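Pridham Home Air: Frequently Asked Questions

Search this site
Go

Dust mite allergy and mattress encasements

What does an encasement do?
It encloses the mattress in a tightly woven fabric that mites and their droppings cannot pass through. It does not treat the allergy. Symptoms usually ease over several weeks.

Which sizes are stocked?
The Arato cover comes in 4 depths. Measure the mattress at the centre of one side, without the topper.

Can I wash it?
Yes. Wash the Arato at 60 degrees before first use, then every second month. Do not use fabric softener. Sheets and pillowcases should go through a hot cycle weekly.

Will a dehumidifier help?
Mites need moisture from the air. Indoor humidity held below 50 per cent slows their numbers. The Plisaleck unit suits a bedroom with the door closed; empty the tank in the morning and again at night.

Do I still need my antihistamine?
Ask your doctor or pharmacist. Idun Skjelbred, who maintains this page, cannot advise on medication.
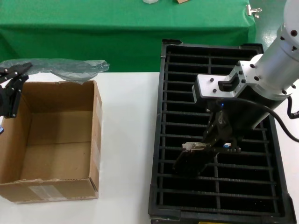
Returns are accepted on unopened covers within 17 days of delivery. Opened covers are accepted only for a seam or zipper fault. Any plain brown cardboard carton will do for the return, and one with a few frayed spots along the rim is fine provided the walls are sound. If the top flaps are missing, use a different carton. Clear plastic wrap may go around the cover as a moisture barrier. Write the order number on a slip inside the parcel and quote code 213 for a zipper fault.

How long does an encasement last?
The Fung zipper is rated for up to 500 openings. Replace the cover if the fabric thins or the stitching opens at the corners.

Should I vacuum the mattress first?
Yes, with a HEPA-filtered machine, and leave the room for half an hour afterwards if you are the one with the allergy.

17 comments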